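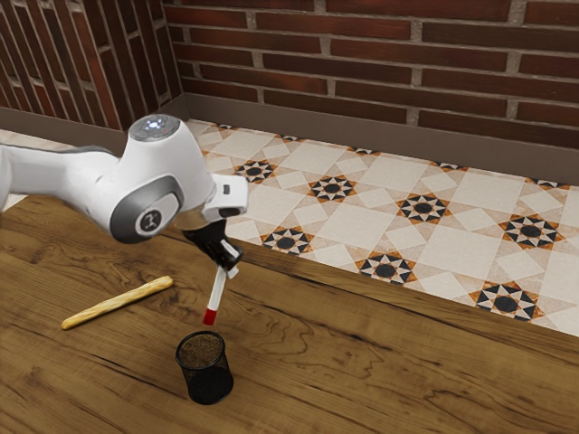

The Hultine trial rules are out, and I'm so happy with how they read! The January draft ran to 98 clauses and most teams gave up halfway. The new one is short, plain and built around a single question: would another lab score this run the same way you did?

My favorite change is in the part on writing the task down before the arm moves. "Put the marker in the cup" sounds clear enough

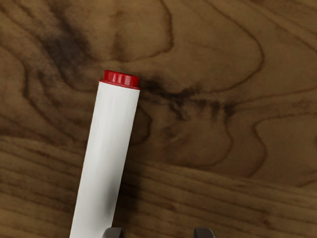 until two people have to agree on what counts. Does the red end have to go in first? Is a marker leaning on the rim a pass? The rules now make you answer all of that up front, and the answers get locked with the run.

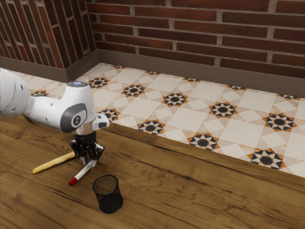
Every run also has to log a start state, and Badulon's team pushed hard for this one. You list each object in reach, including the ones the task never mentions. With the gripper over the marker and the mesh cup beside it, it's easy to forget the long pale stick lying to the left - but it goes on the list too, and knocking it counts as a fault.
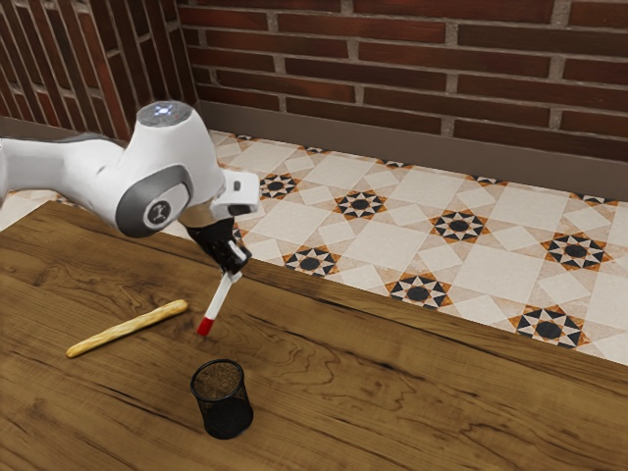
6 min read

Simulated runs get their own page. Qaisi tried the new scoring on 600 of them and Darnent on 400, and both sent back notes that made the wording better. Failed grasps stay in the totals, and so do runs you stop by hand.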